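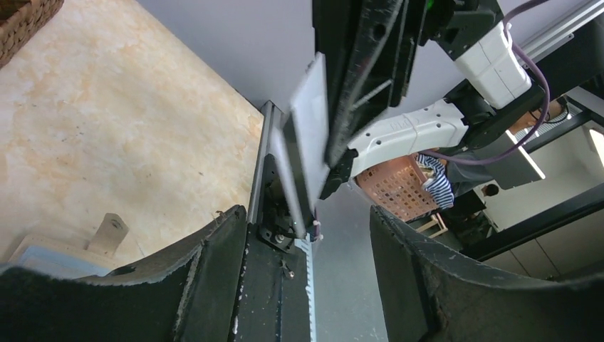 Lumturie Nikolaidis wrote to say I had the closing date wrong for the Sarndale technician posts, and that applications shut at noon on the last working day of April. She is right and I have corrected it in the earlier post.

I sent mine in last night. There are 135 places this year, split between Sarndale and Haltov, and you can only put down one site. I chose Haltov. The form took me up to 3 hours - most of that was finding my old certificates and getting two of them scanned at the library.

The written test comes first, then the trade test for those who pass. I failed the trade test last time on wiring, so I have been practising that in the evenings. Bring your own pen and the printed admit slip. They do not accept it on a phone.

I will post again when the test centres are listed.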